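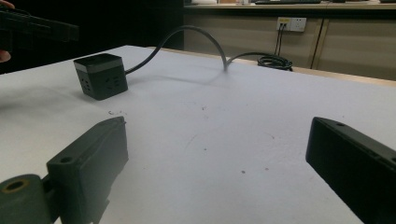 Coiling a power cord so that it lies flat and stays flat takes less than a minute once the method is familiar. Most cord trouble at a desk or worktable comes from how the cord was last put away. A stiff cord keeps the shape it was given, and a cord that has been folded tightly or wound around its own power strip will stand up from the surface when it is next laid out. The black cord on the cube strip on the white table does this: it leaves the side of the cube, rises in a tall arc and comes down near the far edge, where the rest of it lies in a loose coil. An arc of that kind catches sleeves and pulls the strip over. The steps below cover relaxing the cord, coiling it, tying it and placing the strip.

What you need

One power strip with its cord
Two hook-and-loop ties, 8 inches long
A dry cloth
A clear table or floor area as long as the cord

Before you start

Switch off and unplug everything connected to the strip. Then pull the strip's own plug from the wall, holding the plug body and not the cord. Do not work on a strip that is still connected.

Run the cord through the cloth from one end to the other and look at the outer jacket as it passes. Stop if you find a cut, a flattened section, a scorch mark or a place where the inner wires show. A cord in that condition is discarded with its strip. Tape is not a repair.

Step 1. Relax the cord

Undo any existing coil and lay the cord out at full length. Hold it a foot from the strip and let the plug end hang free over the edge of the table. If it turns, the cord is carrying twist. Let it turn until it stops. Move your hand a foot farther along and repeat until you reach the plug.

Cord that has been in a cold room should be brought indoors and left for an hour first. Do not use a hair dryer, a radiator or hot water to soften it.

Step 2. Coil with alternating loops

Start at the strip end. Winding every loop in the same direction puts one turn of twist into the cord per loop, and the twist comes back as kinks when the cord is pulled out. Alternating loops cancel it.

Hold the cord in your left hand near the strip, palm up. With the right hand, bring in a length of cord and lay it into the left palm as an ordinary loop. For the next loop, turn the right hand so that the thumb points back toward you, and bring the cord in with its free end passing behind the loop. Continue, one over and one under.

Keep the loops between 8 and 10 inches across. Smaller loops strain the cord where it bends. If a loop refuses to lie flat, open the last two and lay them again without forcing them.

Left-handed readers can swap hands throughout.

Step 3. Tie the coil

Place one tie where the plug end finishes and the second directly opposite. Close each one just firmly enough to hold the loops together. You should be able to slide a finger under it. Do not use wire twist ties, which can cut into the jacket, and do not finish the coil by wrapping the plug end around its middle.

Step 4. Place the strip for use

Set the strip down with the cord exit facing the wall outlet. A cube takes up little table area but tips more easily than a long bar, so the first few inches of cord matter. Guide them down to the tabletop by hand and let them run along the surface to the back edge. If the cord still lifts, turn the cube a quarter turn and try again.

Any coil left in place during use should be loose and uncovered. For heaters and other heavy loads, uncoil the cord completely, and check first that the strip's maker permits the load.

Storage

Hang the coil on a wide, rounded hook or lay it flat in a drawer. A nail puts a sharp bend in the top of every loop. The strip should rest on a shelf beside the coil so that its weight does not hang from the cord.

Revised June 2020. The section on left-handed coiling was added after a note from Modupe Uzor.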